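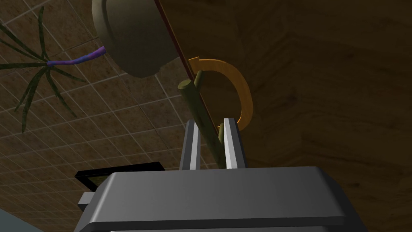 The grasp rule in section 4 needs to be settled before we freeze the text, so I am starting with that. As drafted, it says a grasp counts when the target is "between the fingers". That is too loose for anything with a long part that can pass through the gap. A green rod runs diagonally down between two open fingers and a reviewer working from the draft would have to tick "grasped", even though the thing hooked on the upper peg is an orange mug handle and the fingers are not around it. I would like the rule to say contact on both finger pads, read from the contact log, with the picture used only as a cross-check.

For those who missed it, this is the message I'm answering:

On the Briralholm list, Pui-shan Tsai wrote:
> I went through the August batch from Wetcombe with the draft open next to me.
> Of the 2661 runs, 53 came back with the two reviewers in disagreement, and
> nearly all of those were section 4 or section 6. Nobody was careless. The
> words just don't say enough.
>
> My questions:
> - Does "between the fingers" mean touching?
> - In section 6, is near contact with furniture a fault or only a note?
> - Can a reviewer name an object from the wrist view alone?
>
> I can redraft, but I'd like a steer first.
>
> Pui-shan

First question answered above. On the second, I think we mixed up two things. One is a touch on furniture that is part of the task, like the front of a drawer you were told to open. The other is a touch on furniture that just happens to be close. The draft treats them the same, which means a drawer task can't be done without a fault.
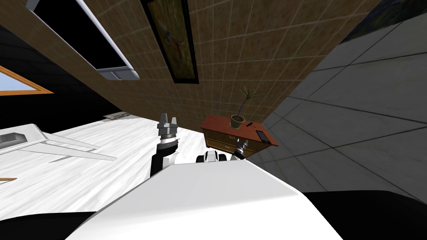 Render: Tendiro household set, robot's own view

With a dresser like this one, the gripper has to come up to the drawer fronts if the task is a drawer task. If the task is to fetch the small black item off the top, or to leave the potted plant where it stands, the same arm position near the lower drawer deserves a note. So the task text has to travel with the run. Trình already stores it in the run header and Wetcombe doesn't, which I suspect explains a good part of the split.

Proposed wording for 6.2:

6.2 Contact with a fixed surface is a fault unless the task names that surface or a part attached to it. Near contact without a logged touch is recorded as a note and does not change the result.

Proposed wording for 6.3:

6.3 Clearance is read from the simulator state. Reviewers do not estimate it from a picture.

I know 6.3 will annoy people who like to review fast. But try judging it by eye when the view is from low down.

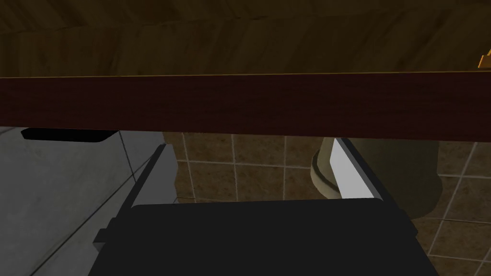 Wrist view, fingertips close to the underside of a board, gripper empty

You can't tell from this whether the right finger is touching the lower edge or stopping short of it. The left tip does stop short. I asked Ngọc Cù to score it cold and then asked again the next morning, and got two different answers.

On the third question, my answer is no. The wrist camera is often tilted, it loses half of whatever it is pointed at, and flat objects seen at an angle look like other flat objects. A reviewer should write a general word ("thin panel", "rounded container") and take the proper name from the asset list. If the asset list is missing, the run goes back to whoever sent it.

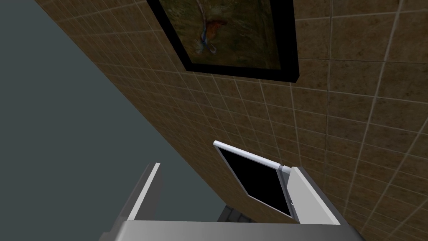

Loan Đàm disagrees with me on that last part and wrote to me off list to say that sending runs back will hold up small groups most, as they tend to be the ones without a tidy asset list. She would let the reviewer enter a general word, mark the name as open, and pass the run through with a flag.

I can live with that, provided the flag stays visible in the published table. The black panel between the fingers there could be a laptop lid or a tablet, and for a grasp score it doesn't matter which. For a "bring me the laptop" task it matters a lot, and an open name should not be counted as a success.

So 7.1 would read:

7.1 Where no asset list is supplied, the object is entered under a general word and flagged as unnamed. Unnamed objects may be scored for contact. They may not be scored for task success when the task depends on which object it is.

Duyên Hầu, could you check that the flag fits in the current table format? I don't want a new column if we can help it.

Pui-shan, please go ahead with the redraft of sections 4 and 6 on this basis. Leave section 5 alone for now. The lighting clause in it is still with the Tendiro people.

Chang-ho Moon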